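Open House Wednesday at Lorau: A Person Could Learn a Lot About Drawers

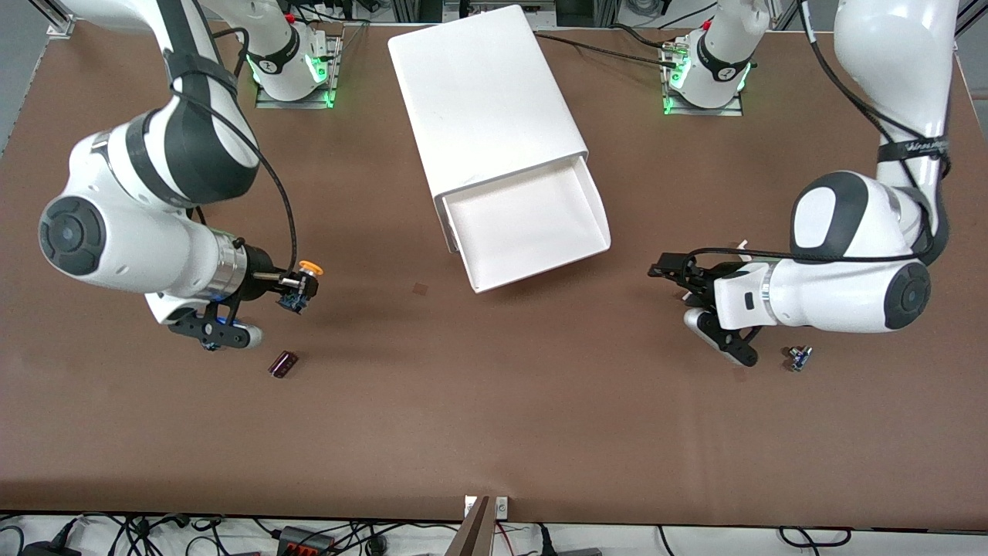 VISITS / SMALL STORAGE

I have been to a cheese cave, a button warehouse and a place that makes only the lids for other people's jars, so when the flyer for the Lorau open house came through the door I was probably the easiest customer they had all year. The flyer promised "an afternoon of storage." My sister asked if I was feeling all right. I was on the 1:15 bus.

Lorau occupies the back two-thirds of what used to be a carpet showroom, and it still has the carpet showroom's carpet, a different pattern in every room. You sign in at a folding table, get a sticker with your name on it, and are handed over to Dulce Quezada, who leads the tours and walks backward the entire time with a confidence I can only envy. There were nine of us to start with. We lost a couple to the cookies before the first door.

The first stop was a big brown table with a white drawer unit set on it at a slant, its drawer pulled out and nothing inside. A little maroon block lay off to one side on the tabletop. I had come a long way on a bus to look at an empty drawer, and I looked at it properly. It was very white in there. The sides come up high enough that small things would have to make a real effort to escape, and I thought of the drawer in my kitchen, where the sides are low and the batteries have formed a sort of government.

Somebody asked whether the maroon thing was a battery. Somebody else said capacitor. A man in a fishing vest said eraser, with great authority, and that settled it for his half of the group. Dulce said we were welcome to keep guessing and moved us along.

Next came the room where they talk about what people put in drawers. This is the domain of Elvia Zepeda, and it was the best part of the day by a mile. Last July she asked households to empty one drawer each onto a bedsheet and write down everything that came out. She got 200 lists back. The longest belonged to a retired couple with 1,965 items, most of them twist ties. Elvia read us a stretch of it aloud – keys to a car sold long ago, a candle shaped like a 4, three thermometers, a note saying only "Thursday, bring the other one" – and the room got quieter and quieter. I believe we were all doing mental inventory.

Her advice is to store things by when you reach for them. Stamps and scissors go together because you want them at the same moment, even though they have nothing else in common. The man in the fishing vest wanted to know where that left erasers.

Then the finishing room, with a smell of warm paint and a sign asking us not to touch the rack. Keith Sowerby showed us two drawer fronts from Panagiotou, the firm that supplies them, and asked which one was the reject. I picked the wrong one. So did everybody except a girl of perhaps ten, who ran her thumb along the edge of each and handed the bad one back to him like a bill she was declining to pay. He offered her a job. Her mother said after middle school.

Some practical notes if you go. The coffee is free and tastes it. Parking is behind the building, past a loading dock, and the arrow on the sign points at a hedge. The restrooms are down 2 steps that are the same color as the floor, and I found both of them the hard way. Strollers can go around by the side door if you ring.

The gift shop is a shelf. They had tote bags, a tape measure with Fasach printed on it (a sponsor, I gathered, and not one with a large budget), and tins of Flulard, a drawer wax that Abundio Contreras demonstrated on an old pine dresser that had been squealing at visitors all day. He put a dab on each runner, worked it in with a rag and slid the drawer shut with one finger. There was applause. I bought a tin. I bought a second tin for Noemí Robles, who lives below me and has been very patient about my dresser.

One complaint. The tour is advertised as an hour and ran closer to two, mainly on account of the eraser debate, which broke out again in the corridor. I missed the 3:40 and had to wait at a stop with no bench and a man who wanted to talk about closets.

They plan to do it again in the fall, with hinges.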